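Garment Care and Storage, Unit 3
Folding Heavy Knits: Course Handout
Prepared by Marina Kourkoulas
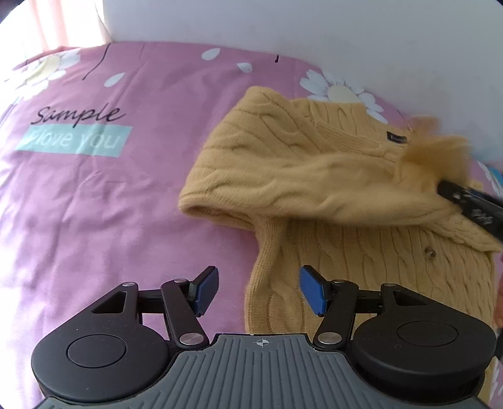
1. Scope

This unit covers sweaters and cardigans in cable, rib and other raised stitches. Flat jersey and fine-gauge knits were covered in Unit 2 and follow different fold widths. Woven shirts are not included.

The working example is a mustard-yellow cable knit laid out on a bedsheet, with one ribbed cuff already brought across the upper part of the garment. Refer to it when reading sections 3 and 4.

2. Why knits are folded and not hung

A knitted fabric is a series of connected loops. Under load the loops open in the direction of the pull and close up across it. On a hanger the load is the weight of the garment itself, and it is carried almost entirely by the shoulder line. A cable knit is heavier than a plain knit of the same size because the crossed stitches draw in the width and more yarn is needed to cover the same area.

The usual results are shoulder points, a longer body and a narrower chest. Shoulder points can often be steamed out. Added length is harder to correct.

3. Surface and layout

A bed is an acceptable work surface if the sheet is pulled flat. A smooth printed cotton works well. Avoid fleece and terry, which grip the knit and hold it out of shape when a section is moved.

Lay the garment so that the vertical cables of the body run in straight lines. The cables serve as the reference for every fold that follows. If they curve, the body is twisted and the folds will not meet.

Find the label near the collar before starting. It marks the neck end when the sleeves have been turned in and the outline is no longer clear. Check the care symbols at the same time.

Buttons: note where they sit. A button folded against a cable will press a mark into it during long storage. Turn the button side outward, or place a strip of tissue between the layers.

4. Folding sequence

4.1 Smooth the body from the center to the sides with flat hands. Do not stretch.
4.2 Take the first sleeve at the cuff and at the elbow. Bring it across the upper body, below the collar. The cuff should lie flat, with the ribs closed.
4.3 Repeat with the second sleeve. Where the sleeves overlap, offset the cuffs so that two thick ribs are not stacked - this is the most common cause of a pile that leans.
4.4 Fold each side in toward the center, following a cable line.
4.5 Bring the hem up to the collar in one fold for a shelf, two for a drawer.
4.6 Turn the piece over and square the edges.

Lifting: support the knit over a wide area. A small pinch of fabric raised on its own pulls a peak out of the surface, and the loops around it tighten. If a peak remains, lay the area flat and work it outward with the palm.

5. Storage

Heavy knits go at the bottom of the stack. Limit the stack to 3 pieces. The Dumlao shelf insert used in the practice room is rated for 400 ounces, well above what a stack of this height will weigh, so the limit is set by compression of the lower garment and not by the shelf.

Garments must be clean and fully dry before they are put away. Refold twice a year along different lines - June is convenient for the first.

6. Practice work

Fold one cable knit and one plain knit using the sequence in section 4. Measure the height of each at the center and at the two short edges. Record the values on the Rescombe worksheet. A difference of more than one inch between center and edge should be refolded from step 4.2.

Worksheets go to Michalis Drakos in room 252 before the next session. Bring tissue and a tape measure for Unit 4, Packing Knits for Travel.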